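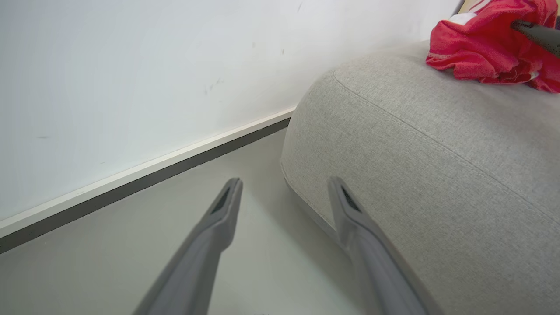 I have never trusted the ottoman. It arrives in a house as a footrest, and within a week it's a closet. A red cloth lands on it, then a sweater, then the mail, and from then on anyone who wants to put their feet up has to do laundry first.

The home advice people have an answer, of course. Joelle Matar, whose newsletter I read with my teeth clenched, calls it a "landing zone" and wants you to buy a tray for it. Bart Jansen wants you to swap it for the kind with a lid, so the mess can go inside. A shop in Trisonberg will sell you one of those for 700 dollars. I'm sure it's a fine box. I already own boxes, and I know what's at the bottom of them.

What bothers me more is the promise that a cleared room will feel calm. Push the soft gray furniture back, pick everything up, and what you get is a bare wall and a pale floor.
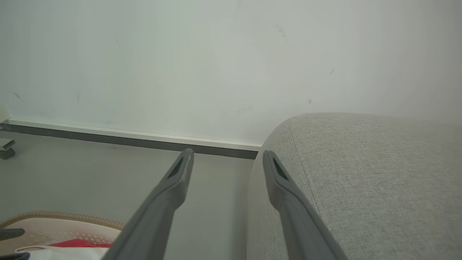 Then you notice the scuffs. A smudge partway up, a streak down by the baseboard, specks you walked past all winter while there was something better to look at. So now you need paint. Lina Issa wrote in January that she emptied her living room in nine days and ended up repainting the whole thing, and she told it as a success story. I read it twice looking for the part where she sat down.

I'm not defending the heap. Cloth left in a heap gets creased, and I fold mine eventually - usually when company is coming. But I doubt that one crumpled thing on a cushion says much about a household, and I doubt even more that a tray would fix it.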